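This site uses cookies to remember your reading preferences. Accept all | Manage settings
Print this article | E-mail this article
July
By Vendula Říha, Asanka Amarasinghe and Rodrigo Goicoechea

3. What we bought, and what we should have bought

3.1 Starting from the money

I'll say up front that I wrote this section because I wish I'd had it to read when we began. Most papers on small tabletop robot cells give you a parts table and a total, and you come away thinking somebody sat down one morning, made a list and ordered it. We didn't do it that way at all! Our list went through 46 versions, and the total moved every time Rodrigo Goicoechea opened the spreadsheet.

The arm was already paid for out of the Arrieta grant, so I've left it out of the figures below. What we had to plan was everything else: the gripper fingers, the camera and its housing, the table and rails, the backdrop, the printed tags, the blocks and trays, and the cabling. For all of that the lab at Atitz gave us 3000 euros, to be spent before the end of the budget year. We put 1830 of it into the first order and held the remainder back for breakage and second thoughts (there were plenty of second thoughts).

I had argued for spending nearly all of it at once, on the theory that shipping is cheaper in one go. Maite Ortuño argued for holding back, and she was right. The first order had the wrong cable lengths in it, and we'd have been stuck.

3.2 Sizing the cell to the task

Our task is pick and place with small tagged parts, and I'd tell anyone planning a similar cell to lay the task out on the table before pricing a single bracket. We used cardboard stand-ins for a whole month. It felt silly, but it told us how much table we needed between the parts and the tray, and that number decides the length of the rail, which was the biggest line in the order after the camera.

Figure 2 shows the cell with the parts out. The four blocks carry their own tags, so the sheet in front of the arm is there as a common reference for the table, and the cups go in the tray on the right. Everything the gripper has to touch is white, against a black top and a green backdrop, and that choice cost us almost nothing compared with the fancier lighting kit we were quoted for.
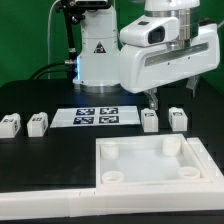
Figure 2. The tabletop cell, with tagged blocks, the four-tag reference sheet and the tray of cups.

3.3 Consumables, spares and the boring lines

Now for the part of the budget I got most wrong. I had one line called "misc." and I'd put in a number that looked friendly. Gripper fingers alone ate it. We order ours in pairs from Stedano, and my advice is to have two spare pairs on the shelf before you run anything long, plus whatever screws go with them.

Tags are cheap to print and annoying to reprint, so budget for decent stock and for somebody's afternoon. The same goes for blocks and cups. We had ours made in one batch by Urkotance, and when we went back for more, the setup charge was bigger than the parts! If I were planning it again I'd double the first batch and not think about it.

Cable is the other one. Measure along the path the cable will really take, up the pole and back down, with slack for the arm to move. I measured in a straight line across the table. Rodrigo Garrido still brings this up.

3.4 Time as a budget line

None of the quotes we collected said anything about our own hours, and I think a plan that leaves them out is only half a plan. Calibration has to be redone whenever the table is bumped or the camera is taken off, so we now book it as a regular cost in the same spreadsheet as the hardware.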